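EMPLOYMENT CORNER: holiday pay, rota changes and the new record rule

Quick one this time, payroll closes early and half of you are waiting on an answer from me.

First, holiday pay for care staff on variable hours. Three homes in the Illesdale group have now asked the same thing so here it is for everyone. If a carer regularly picks up extra shifts, those shifts count when you work out what a week off is worth. Not the contract hours. The hours they really do. If your system only pulls the contract figure, it's underpaying, and it will keep underpaying until somebody changes the setting. Trovard users: the setting is under Pay Elements, then Averages. It is off by default. Go and look.

Second, back pay. One home checked and found 96 weeks of it owing to a night carer. Not a huge sum once worked out, but teh letter from her adviser was not a friendly one. Better to find these yourself. Pay it, put the sum in writing, show how you got there. Don't ask the person to sign anything away in return without taking advice first.
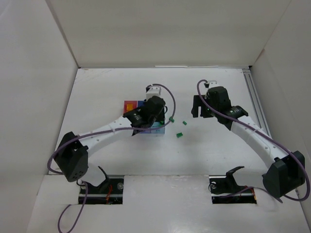
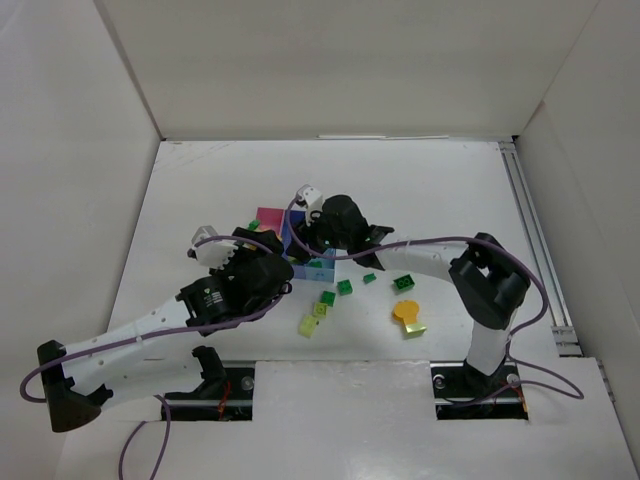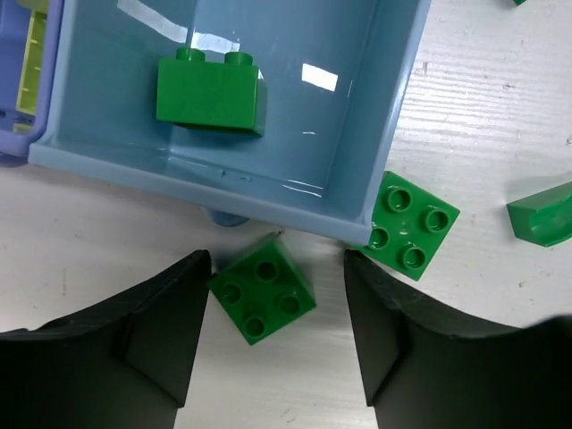
Third, rota changes at short notice. Lots of calls on this. Check the contract before you check anything else. Most of the older Lowther contracts say "reasonable notice" and leave it there, which is no help to anyone at six in the morning with two people off sick. Asking is fine. Swapping someone's shift and telling them afterward, less fine. If they say no because of child care or a second job, write down what was said and move on to the next name. Do not make a note about "attitude." Those notes get read out later.

Also on rotas, keep the old versions. Don't overwrite. When a claim comes in, the first thing asked for is what the rota said on the day, and a file saved over the top every week is no use at all.

Fourth, exit interviews. Not required, do them anyway. Ten minutes, someone other than the line manager, notes kept on file. The Dultstead home started last July and picked up a sleep-in pay problem that way, before it turned into a claim.

Training: the half day on disciplinary hearings is nearly full. Cost is $500 per home, and you can send 2 people for that. Bring your own policy, a printed copy please, we'll be marking them up as we go. Parking at Dultstead is tight so share cars if you can.

Handbook template has been updated, it's in the members area, form 467. The sickness section is the part that changed. If you downloaded it before 15 May 2024 you have the old one, so get it again.

Questions to the usual inbox. Put the name of the home in the subject line, it saves me a lot of hunting. Replies may be slow untill payroll is done.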